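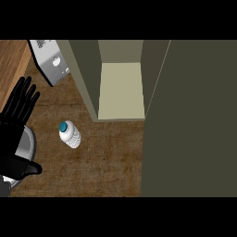 Frozen door seals on a hatchback

My little car lives outside all winter, and every year I used to end up tugging at a frozen tailgate with my coat sleeves pulled over my hands. Now I do the seals in September, before the cold gets going, and I've not had a stuck door since!

Wipe the rubber all the way round with warm soapy water and an old flannel. Get into the bottom corners, where the grit collects – mine are always filthy. Dry it properly, then rub in a thin smear of silicone grease. A 50 g tub has lasted me 4 winters so far. Keep it off the glass, it's a pain to shift.

Bit-na Ahn wrote in to ask about using cooking oil. I tried that once on my old car and it went sticky and picked up every bit of fluff in Ludley, so I'd stick to silicone.

While you've got the tailgate up, lift the boot carpet and feel underneath for damp.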